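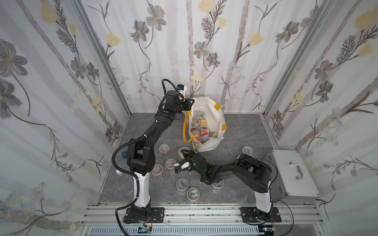
3. Filling, first steam, everyday use

Print | E-mail

Read section 2 first if the hose isn't on yet. Covers the Duvero hand steamer with the separate base tank. The travel one has no hose, skip to 3.5.

3.1 Before you plug in

1. Base on the floor or a low, flat table. Not on a bed, not on carpet with long pile.
2. Hose straight up from the base, no loops hanging lower than the tank. Water collects in a loop and spits out later.
3. Check the outlet. 800 watts, so no thin extension cords. Nothing else that heats on the same power strip.
4. Peel the clear film off the head if it's still there. Easy to miss.

CAUTION: Steam burns. Never point the head at a person or a pet, never steam clothes while someone is wearing them.

3.2 Filling the tank

1. Switch off, plug out of the wall.
2. Lift the tank by the handle. Turn it over, unscrew the cap.
3. Fill to the line. Full is 300 ml. Don't go over, the extra ends up under the base.
4. Cap back on, hand tight. Turn it upright over the sink and wait a moment for drips.
5. Set tank on base. Push down till it clicks.

Note: Tap water is fine if yours is soft. Hard water, use half tap, half distilled. No perfume, no starch, no vinegar in normal use (vinegar is for 3.6 only).

3.3 First steam

There may be a smell the first time. Normal, goes away. Open a window.

1. Plug in, switch to LOW. Light blinks.
2. Wait for the light to go steady.
3. Hold the head upright over the sink, squeeze the trigger. Some water comes first, then steam.
4. Keep it going until you get steam with no drops in it.
5. Now an old towel. Practise on that before your good shirt.

If the light never goes steady see 3.7.

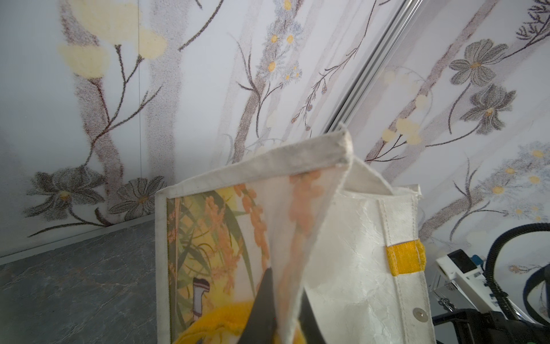

Kavitha Subramaniam

3.4 Fabric settings

LOW: silk, viscose, anything thin, anything with a print on it.
MED: cotton shirts, polyester, school clothes.
HIGH: linen, denim, heavy curtains, plain canvas.

Check the care label, it wins over the list above. No label, start on LOW and try an inside seam.

1. Hang it up. Steaming flat on a table doesn't work well, steam has nowhere to go.
2. Button the top button, empty the pockets.
3. Pull the bottom hem down lightly with your free hand. Keep the hand well clear of the head.
4. Work top to bottom, slow. Back of the fabric first if you can reach it.
5. Leave it hanging 10 minutes before you wear it or fold it. Fold too soon and the creases come straight back.

Printed canvas totes and aprons: turn inside out, LOW, steam the back of the print only. Don't let the head touch the print. A hard fold along a top hem takes a few passes, go from the inside and smooth it with a dry cloth after.

CAUTION: No leather, no suede, no waxed jackets, no velvet on HIGH. Sequins are glued on more often than you'd think, test one.

3.5 Travel model

Same as above, except:

- No base tank. The water goes in the handle, fill to the MAX mark on the window.
- One heat setting, treat it as MED. So nothing delicate.
- Keep it within the tilt mark on the side. Past that it spits.
- Emtpy it before you pack it. Every time.

3.6 Descaling

Do it once a month if you steam most days, otherwise when the steam gets weak or you see white bits.

1. Cold machine, unplugged.
2. Half white vinegar, half water, up to the line.
3. Plug in, HIGH, steam into the sink until half the tank is gone. Window open.
4. Off. Let it stand 15 minutes.
5. Steam out the rest.
6. Rinse tank, fill with clean water, run it all through. Repeat if it still smells.

Note: Never pour vinegar straight down the hose. The seal at the top doesnt like it.

3.7 Quick fixes

Light blinks and won't stop: tank not clicked in. Lift, push down again.
No steam, light steady: empty tank or a kink in the hose.
Drops on the clothes: hose loop too low, or trigger squeezed too early. Lift the head high for a few seconds, let the water run back.
Gurgling: water in the hose. Same cure.
Weak steam: scale, see 3.6.
Plug or cord hot: switch off, unplug, stop using it. Don't open the base. Contact the shop you bought it from.

3.8 Putting away

1. Off, unplug, let it cool all the way.
2. Empty the tank. Cap off, leave to dry.
3. Hose in a wide coil, no tight bends. Cord around the base feet, not around the head.
4. Store upright, above freezing. Not the garage in winter.

Spare caps and seals are in section 5, cleaning the brush clip is in section 4.

Print | E-mail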